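Last updated: December 13, 2021
7 minute read
41 shares | 12 comments

The colour that is supposed to calm you down

Every few years somebody rediscovers green. The paint firms put it on the front of their cards, the hotels follow, and before long your dentist has a waiting room the shade of a wet hedge. With the paint comes the claim. Green, we are told, soothes. It lowers the pulse, sharpens the mind and helps you sleep. I have been hearing this for most of my working life and I would like to see the workings.

I started in July, when a leaflet came through the door from Iltine, a paint company whose cheapest tin costs more than my shoes. The leaflet said its new range of muted greens had been "shown to restore". Restore what? I rang and asked. A pleasant voice told me the range was based on research and offered to send me a sample pot. The sample pot arrived. The research is, I suppose, still in the post.

I went looking without them. What I found was a lot of people quoting other people. An article on a decorating site cited a wellness blog, the wellness blog cited a hotel brochure, and the brochure cited "studies". The firmest thing in the pile was a survey commissioned by Drurkatley, which fits out offices. It asked 600 workers which colour they found most restful. Green did well. But asking people whether they think green is restful, in a country where they have been told so since infant school, only tells you that they were listening.

To be fair to the survey, it did also ask whether they liked their own office. Most of them didn't, and that held for the green ones.

There is a better argument, and it is the one about trees. People do seem to feel better for a walk in the woods. I do myself. The trouble comes with the leap from a wood to a wall. A wood has air in it, and birds, and no telephone. You have walked to get there. Paint the back bedroom in Moss or Fern or Quiet Thicket and you have the back bedroom, with the same radiator and the same damp patch behind the wardrobe.

Landeg, a small hotel group, went the whole way last winter and redid its rooms in dark green from skirting to ceiling. I paid for 2 nights. The bed was very good. The curtains kept the light out, the road was a long way off and I slept like a log. I also could not find my black socks, my charger or the door to the bathroom, and shaving was a matter of faith. Did the walls help me sleep? I have no idea, and neither has Landeg, which changed the mattresses in the same month.

That is the problem with nearly every story of this kind. Nobody changes only the paint. They clear the room first, throw out the exercise bike, buy a lamp, wash the windows. Then they sit down in a clean, tidy room and thank the colour.

What does it cost to be soothed? A full scheme from Iltine, with a home visit, starts at £3,000. Plorkard, which sells trade paint from a shed behind the bypass, would have mixed me something very close and put it up for £500. I held both cards against the kitchen wall for a week, morning and evening. By lamplight I could not tell them apart. At noon the dear one looked slightly browner, or perhaps I wanted it to.

None of this is a reason to avoid green. It hides scuffs, it suits old wood and it makes a north-facing room look as though the gloom was planned. If you like it, buy it. I painted my own hall with the sample pot and a tin of Plorkard's, and I am fond of the result. I'm no calmer in it, particularly when looking for my keys.
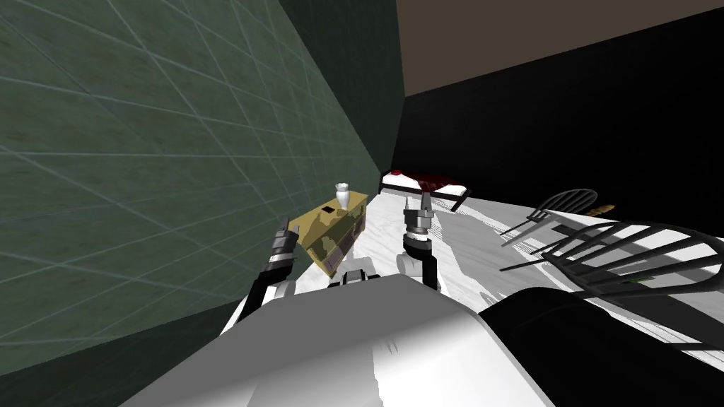

Before you buy a tin

Ask for the study. If there is one, ask who paid for it and what people were asked. Paint a piece of lining paper and move it about the room for a few days, looking at it after dark as well as in daylight. Get a price from a trade counter. And if the room is making you miserable, try opening the window and taking half the furniture out before you touch a brush.

Comments (12)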